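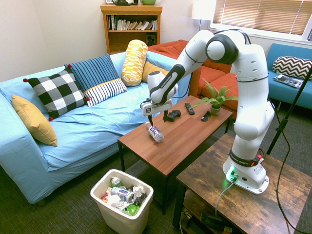

4.2 Tidying the living room with the Rimside kit

Figure 4. The tidying task under the Rimside kit. A plastic bottle lies on the coffee table; the wastebasket stands on the carpet.

Rimside is sold by Grira as a set of ready-made household skills for an arm the buyer already owns. The brochure promises a tidy room by teatime, without saying which day. We ran the bottle skill on a Franka Emika arm fixed to a side table, with the sofa, the cushions and the game controller left to play themselves.

Each trial asked for one thing: pick up the bottle and let go of it over the wastebasket. The basket was never emptied between trials, a condition Régis Boyer defended as realistic and the rest of us recognised from his office. We gave the kit 200 trials. It failed 13 of them, 7 by closing the fingers on air with great confidence.

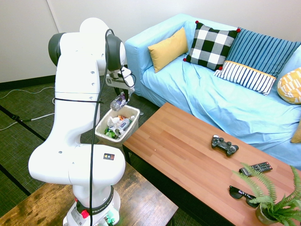
The carrying stage gave far less trouble than the grasp. Once the fingers had hold of a bottle, Rimside moved it to the basket at the pace of a butler with a grievance, and only 2 of the failures came from letting go too early. The Furukawa planner, run on the same task in Section 4.1, was quicker and dropped more. Bovby, the cheapest of the three, is left out of the comparison, as its licence server was down until Tuesday and our patience was not renewed. The remaining 4 failures were timeouts, which the Grira manual lists under "resting".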